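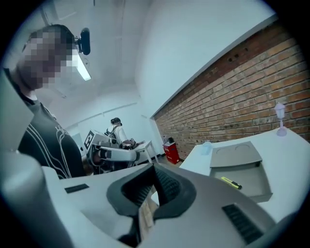

Main page Contents Random article Events Robotics Talk

Kolinine Open Day

The Kolinine Open Day is a yearly public demonstration of hand-guided robot teaching, held each November at the Kolinine workshop on Eskildsen Street. Visitors watch everyday tasks being recorded with hand-held grippers and then see a robot arm try the same kinds of tasks. It is a small event by the standards of the field, and a much-loved one, mainly for how close the public is allowed to get. The day grew out of an informal evening for neighbors of the workshop and has been held in three consecutive years.

Background

Kolinine was set up as a shared workshop for people interested in teaching robots by showing. Its main line of work is household manipulation: opening and closing things, putting small objects away, wiping, stacking and sorting. These are jobs a child manages without a thought, and watching a machine learn them is a wonderful way to discover how much is going on in a human hand.

The first evening had no program. Neighbors had asked what went on behind the door, and the group put out coffee and let them look. So many wanted to try a gripper that the coffee was cold before most of them got to it. A printed schedule and a sign-up sheet followed the next year, along with the present name.

Venue

The event takes place in the ordinary working room, a long space with an exposed brick wall down one side and white paint on the ceiling. Furniture stays mostly where it is during the rest of the year. Visitors come in through the yard on Kitano Lane and leave by the street door, an arrangement brought in after the second open day, when the entrance hall jammed at lunchtime. Coats are left in the hall.

Program

Doors open at 10 a.m. A short welcome talk is followed by recording demonstrations, which run in blocks until mid-afternoon. The arm sessions come after that, and the last hour is left free for questions. Questions regularly run past closing time, and the hosts seem delighted when they do.

Groups move through the room in turns. Each turn starts with a talk at the desk, goes on to a live recording, and ends with a look at the recorded material on a laptop. Children are welcome at every stage, and the younger ones tend to ask the best questions. A favorite one from last year, later pinned up by the door, was whether the robot gets bored of drawers.

Recording demonstrations

Drawer work has been the heart of the program from the beginning, and it is the part regular visitors come back for. A drawer looks simple, yet it calls for finding an edge, pulling straight and knowing when to stop, and every small slip shows up plainly in a recording!

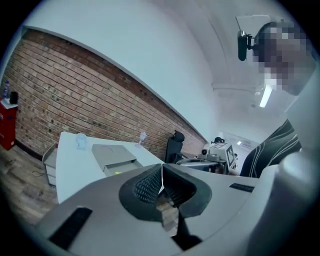

The drawer task came to the open day from a set of desk exercises called Fokico, which Kolinine uses all year round. Fokico has 72 short tasks, graded from easy to very hard, and all of them can be done at a normal table with things found in an office. Little is needed in the way of props: a gray unit with a front drawer on a white desk will do, even one with a small yellow label still stuck on near its bottom edge. The person recording holds the gripper and carries out the task with it, and the camera on the tool takes in the fingers, the desk and a good deal of the room besides.

Putting a pen away is the usual second step. It adds the question of where to let go, and whether a long thin object should be laid straight or at a slant. Guests who try it often grip far too hard the first time and laugh at themselves, then get noticeably gentler on the second go. The hosts encourage repeat tries and keep the clumsy ones too, on the view that a recovered mistake is worth having.

Arm sessions

In the afternoon, attention shifts to the robotic arm. The hosts run through a short list of Fokico tasks and say beforehand which ones they expect to go badly, a habit that has earned them a lot of goodwill. At the most recent open day the arm completed 82 percent of its attempts, with closing tasks going better than opening ones. The failures drew just as much applause. One stubborn attempt at a lid lasted so long that the crowd began cheering it on, and it did get there in the end.

Attendance and reception

The most recent open day drew 469 visitors, the highest number so far. Local teachers have praised the event for letting students handle the equipment, and several school clubs now plan their fall term to fit it in. The most common complaint is the wait for a turn with the gripper. A second complaint, that the talks were hard to hear at the back, led to smaller groups and shorter talks.

Visitors with robotics experience have asked for more detail on how recordings are checked and sorted. A late-afternoon session on this was added and filled up at once. Notes from it are kept at the workshop and can be read there on request.

See also

Fokico task set
Learning from demonstration
Robot gripper

Contact | About | Text may be reused with credit | Back to top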